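Leller Street Block Club - minutes, 12/10/2025

I took notes again, so blame me for the spelling! Most of the usual faces came, plus a couple of new folks from the Kodikara end, and we got going once the coffee was poured.

Money first. We have $670 left over from the plant sale and the new benches will run us some $2,000, so there's a gap. Habibur Kumarasinghe wants to try a chili supper in April and I think he'd be great at it - he already has a menu.

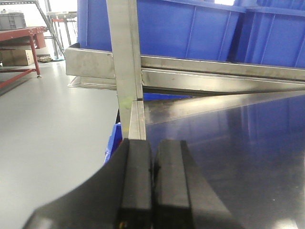

He'll ask the church about their kitchen before we meet again. The other idea was a raffle, which got a lukewarm yes.

Leaf pickup: still late, still annoying. I'm calling the city Monday.
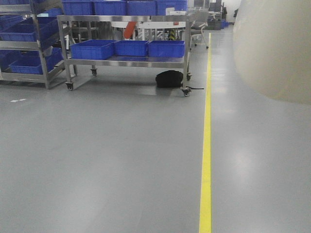
Photo: Habibur Kumarasinghe

Holiday lights went to a vote and white beat colored by 2 (I voted colored, oh well). Strings go up on the Zodach side first, and please bring your own ladder if you have one. Cookies were by me, and the tin is still missing its lid.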